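About Bastancombe

Bastancombe is a testing laboratory for furniture finishes. The company was founded by Kanini Minja and Ghassan Najjar, who had both worked in coatings analysis. It occupies one building on Zulley Road and has a permanent staff of nine.

Work is carried out for furniture makers, importers and finish suppliers. The standard program covers adhesion, abrasion, resistance to household liquids and color change under light. Results are issued as a written report with the raw readings attached. 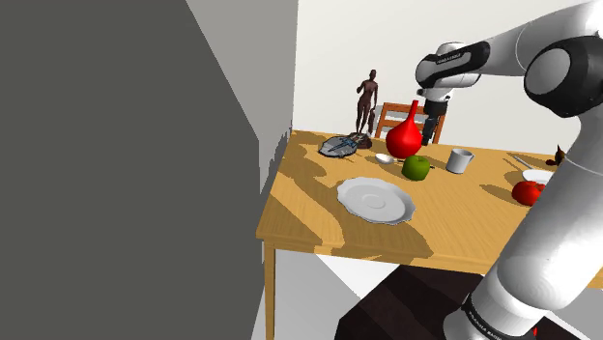
Clear finishes account for most of the samples received. They are harder to assess than paint, as the substrate contributes to every color reading. On a light yellow-orange top with visible wood grain, such as the dining table shown, a slight shift toward amber can be missed by eye and has to be measured at fixed points. Readings are taken before exposure and at set intervals afterward – never from a single location.

The Haddad room, added in February, holds three conditioning cabinets. Panels remain there until their moisture content is stable. The reference archive now contains 1154 panels, of which 106 are retained for long-term aging.

Ghassan Najjar manages the laboratory. Kanini Minja handles quotations and sample intake. Test requests should state the finish type, the number of coats and the cure time.

Page last revised 25 October 2020.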